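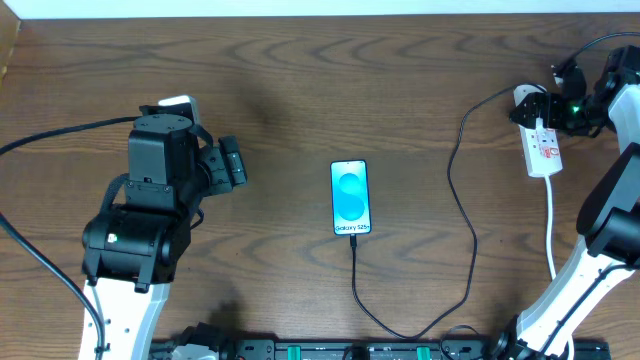

The Stendero is a fixed-height work table sold flat, in two cartons. It comes in one size and one finish. I assembled it in September and have used it daily since, mostly for bookbinding, map work and a sewing machine that weighs more than it should. Takeshi Hirano has the same model in his print room, and his notes are included where they differ from mine.

## Assembly

The hardware pack contains two lengths of bolt that look alike in the bag. The drawing distinguishes them only by a letter. Lay them side by side before starting. The long ones go through the end frames, the short ones into the threaded inserts under the top. A long bolt in a top insert will bottom out before the bracket is tight, and if forced it will lift the surface.

The supplied hex key is adequate but slow. With a ratchet the job took 42 minutes, working alone. Turning the table upright is a job for two people. The stretcher isn't a handle, and the instructions say so twice.

Plastgate, the distributor, supplies the leveling feet as a separate item. They should be in the carton. The standard feet are plain nylon pads with no adjustment, and on an uneven floor the table rocks on one diagonal. With the leveling feet fitted, the rocking stopped and hasn't come back.

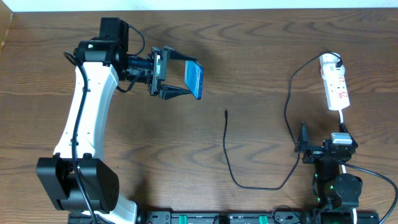 *Medium-brown finish with dark, wavy grain.*

## Surface

The finish is even and takes normal use well. I tested it on an offcut supplied by Resus, who handle the spare parts, instead of on the table itself. Results after standing overnight:

| Substance | Mark left |
|---|---|
| Water | None |
| Black coffee | None after wiping |
| PVA glue | None, peeled off dry |
| Iodine | Faint yellow, permanent |
| Acetone | Finish softened, permanent |

Acetone was expected. Iodine was not, and anyone using the table near a first-aid cabinet should put down a mat.

Scratch resistance is average. A craft knife goes through the finish with light pressure, and the cut reads as a pale line. A dull bone folder leaves nothing. The dark grain hides small dents under a ceiling light, less so with a lamp set low to one side. It also hides pins and short ends of dark thread. Setsuko Noguchi, who sews on mine when she visits, now covers the working area with a white cloth.

## Dimensions and stability

The top is 700 mm deep and stands 78 cm from the floor. That is high for typing and low for standing work. For cutting while seated on a drafting stool it is close to ideal. With an ordinary office chair, the armrests on mine clear the underside.

Side-to-side movement is small. Front-to-back movement is larger, and it increases if the stretcher bolts are left slightly loose to ease the last bit of alignment. Tighten the stretcher last, with the table standing on the floor where it will be used. Hirano reports more movement than I see. His is on carpet.

Racking shows up most with the sewing machine at full speed. Moving the machine over a leg took care of most of it. 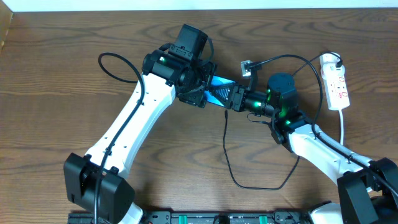

*Word count: 700*

## Long-term notes

Kenta Noguchi bought the earlier version through the shop in Chiba and has had it for 6 years. His has two faults. One insert has pulled out of the top, and the finish along the front edge has worn where his forearms rest. The insert was repaired with epoxy and has held. The current version uses a wider insert flange, so the first fault may be less likely now. The edge profile hasn't changed.

Spare parts are listed by number on the last page of the manual. I ordered one bracket to check the process. It arrived in plain packaging without bolts, which are a separate line on the order form.

## Against the alternative

Osamu Imai uses a trestle table of similar area. It folds, costs less, and can be carried up a stairwell by one person. It also flexes in the middle under a book press. If the table has to be put away, the trestle is the better purchase. For a permanent position I would buy the Stendero again, with the leveling feet on the same order.

## Rating

- Assembly: fair
- Surface: good
- Stability: good with leveling feet, fair without
- Spare parts: good, slow
- Manual: poor

Correction: an earlier version of this review listed the leveling feet as included. Thanks to Nivaldo Camargo for pointing it out.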